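Cleaning and sealing small plush and a white table

Surface-wash any plush that has a strap, glued parts or an unknown filling. Full immersion leaves the core damp for days.

Mix 2 teaspoons of mild detergent into 16 ounces of cool water. Whip it and use only the foam. Work with a soft brush, in the direction of the pile, then blot with a white cloth. Colored cloths can bleed.
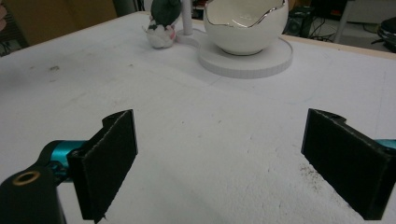
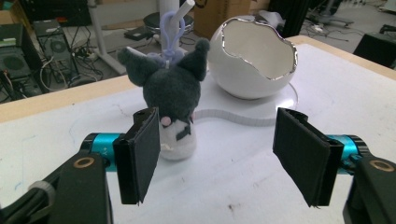 Keep the strap loop out of the foam if the cord is dyed – pale cord picks up gray from dark pile. Air dry for at least 4 hours, turning once. Do not use a dryer.

White tabletops: wipe with the leftover solution, then with plain water. For pen marks, use 80 percent alcohol on a cotton swab and test a corner first. Painted tops may soften.

Storage: paper bag, closed, no mothballs. Plastic traps moisture.

Next in the Bornatdale workshop notes: drawer runners.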